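Curnamcombe lab sets equipment budget, puts off larger purchase

The robotics lab at Curnamcombe will replace worn gripper parts and add table space this year, but will hold off on buying more arms until the next budget round, according to a spending plan approved in March.

The plan sets aside $76,000 for equipment, against a request of $80,000. Most of the money goes to spare parts, wrist cameras and a service contract with Statutus, which already looks after the arms the lab has in use. A smaller share covers tabletops, lighting and storage.

"We asked for a bit more and we can live with what we got," said Honeylyn Javier, who manages the lab. "Spares come first. If a finger breaks and there isn't one on the shelf, that station sits idle until the order comes in." 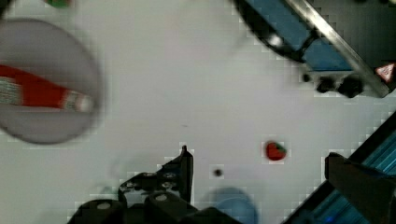
Delivery times weighed heavily in the decision. Replacement fingers from Ostent, the lab's current supplier, now take 14 weeks to arrive. Chin, a smaller firm, quoted a shorter wait but a higher price per set, and its parts would need an adapter plate on every wrist. The lab will stay with Ostent for regular orders and buy 3 sets from Chin as a trial.

Toy food, plates and bowls used in the tabletop work come out of the general supplies budget and are not part of the plan. Javier said their cost is small next to a single motor housing.

The question of new arms will come back in the fall. Two options are on the list: buying outright, or leasing with a right to purchase at the end of the term. The lab has asked Statutus to price service for both – the current contract does not cover leased machines.

Javier said staff will log downtime at each station through the summer, and the figures will go in with the next request.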